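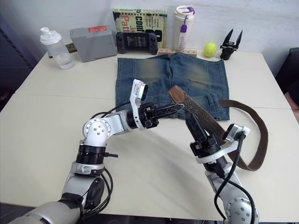 3. Setting Up Your Watch Party

Movie night is almost here! Grab the Parnden app and get your friends in on it.

1. Open Parnden and tap Host.
2. Pick your movie. The Flokberg superhero saga is a great first choice – all 12 films are in the library!
3. Tap Invite and share your room code.

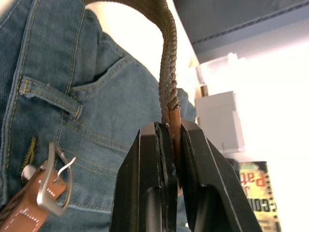 4. Wait for every name to turn green, then press Play.

Note: A room holds up to 117 fans.

Caution: Chat isn't spoiler-proof – turn on Spoiler Shield before the opening credits.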